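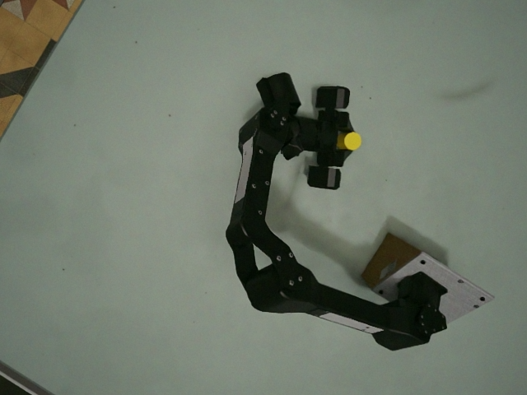

4. Rules for reporting simulated grasps

Roya Bagheri
December

4.1 Why a rule set at all

Our first round of runs was reported the way most groups report them. A success rate, a short clip, a line saying the setup was "standard". When we went back to compare two versions of the Naseri controller we could not say what had been standard. Friction had changed between them. So had the time limit. One person had counted a grasp as good when both fingers touched, another wanted the part off the surface. Same log files, two different tables.

The rules below came out of that mess. They are short on purpose and cover only single-arm, two-finger work with one small part on a flat surface. Bin picking is left out, so is anything with a moving target. For those the Sakby draft is a better starting point, though it says little on how to end a trial.

4.2 What counts as a trial

A trial starts when the controller gets its first command after reset and ends on one of three things: hold reached, time out, or fault. No other endings. Trials stopped by hand are logged as faults and stay in the total. This was the least popular rule and the one that moved our numbers most. In the older Vulter set, 16 trials had been stopped by hand and then dropped without a note.

Time out is 40 seconds of simulated time. Wall clock time should not be used, it varies with the load on the machine and two labs will never match. If a shorter limit is used, say so in the table caption and not only in the text.

4.3 Contact, grasp, hold

Three words that get mixed up a lot. We fix them as follows.

Contact: the solver reports a touching pair between the part and at least one finger. Says nothing about success.

Grasp: both fingers in contact at the same step, with the contact points on opposing sides of the part.

Hold: a grasp kept for 2 seconds with the part clear of the surface. Only a hold is a success.

A still picture cannot separate the last two, and we ask authors not to caption one as a "successful grasp" unless the trial log is given with it. Figure 4 is captioned by these rules.

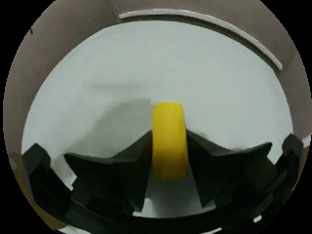

Figure 4. Yellow cylinder between the two gripper fingers, simulated view. State not claimed from the image.

Ralska objected to the last part of that caption during review, arguing that a figure with no claimed state is no use to a reader and that the trial outcome should be printed right under it. Fair point, and we have partly taken it up. Outcome may be printed if the step number of the image is printed too. Without the step number the reader can't tell whether the outcome came before or after. We did not have it for Figure 4, so the caption stays as it is.

4.4 Random seeds and resets

Report every seed. Not the best one, not "several". Full list goes in the supplement, count goes in the main table. Our own runs use 1407 trials over all seeds, and the per-seed split is given in the supplement even where it looks bad.

Reset must put the arm, the part and the solver back to a known state. The third gets forgotten. We found left over contact forces after a reset that moved only the arm and part, enough to nudge a light object on the first step. A simple check - reset, step the world with no command, see if anything moves. If it does, fix that befor collecting.

4.5 Views and rendering

State which views the policy gets and which are for people only. If the two are mixed in one figure, label them. Lighting and surface texture belong in the config file with everything else. Changing a texture between training and test is fine, but it is a test condition and has to be named as one.

Masked or cropped views should be stored as the policy recieves them. Cleaned up copies are alright for a talk.

4.6 Limits

None of this speaks to real hardware. A policy that passes under these rules has passed in one simulator with one set of contact settings. We kept the wording plain so it could be checked by somebody outside the group, and about half the rules can be tested by script. The rest still need a person reading the log. Section 5 gives the script and the config template.

Related items
Naseri controller: notes on contact settings
Vulter trial set, corrected totals
Sakby draft on bin picking, comments
Reset checks for single-arm simulation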